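Search this site Enter keywords Go

3. Method

The report compares two ways of drying washed cotton fabric indoors during the cooler months. The work was done in a shared student house on Lavon Street between September and the end of the teaching period. The aim was to find out how much moisture each method leaves in the fabric after a fixed time, and what that means for mould growth on the walls of a small room.

The test pieces were cut from one bolt of plain cotton sheeting. Each piece was washed without detergent, spun at 800 revolutions per minute and weighed before hanging. The mean spun mass was 143 grams. Pieces were then hung either on a folding rack in the centre of the room (Method A) or on a line fixed near the window (Method B). The window was left closed in both cases. Room temperature and relative humidity were logged with a Nadix sensor placed at shoulder height, away from the heater.

Three runs were made for each method. One run of Method B was thrown out as the heater had been left on overnight, so the results for that method rest on 2 runs only. This is a weakness and is taken up again in section 5.

4. Results

Pieces on the rack lost mass at a steady rate for most of the drying period and then slowed. Pieces on the window line started faster but levelled out sooner, and the lower hem stayed damp to the touch when the rest of the piece felt dry. The rack pieces dried more evenly from top to bottom.

Humidity in the room rose in every run. The rise was sharper with Method B, and moisture was seen on the inside of the glass on the colder mornings. No moisture was seen on the glass during Method A, although the logger still showed a clear rise over the first few hours.

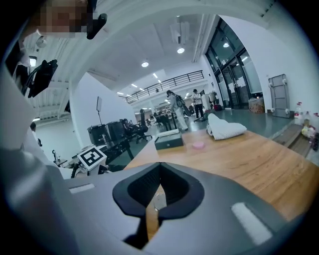

The mass readings were checked against a second set of kitchen scales (Dinsa brand) at the end of each run. The two sets agreed closely at the high end but drifted apart for nearly dry pieces, where the change between readings was small. The figures in Table 2 are from the first set.

5. Discussion

The difference between the methods is probably due to air movement. The rack stood clear on all sides, while the line was close to a cold surface where air tends to sink and sit. Spacing was kept the same for both methods, so it is unlikely to explain the uneven hems.

Two limits apply. The number of runs is small, and outdoor humidity was not recorded at the house - values were taken from the Inier weather station on campus, on higher ground. A repeat of this work should log both indoor and outdoor air at the same site and should include at least one heavier fabric, such as towelling.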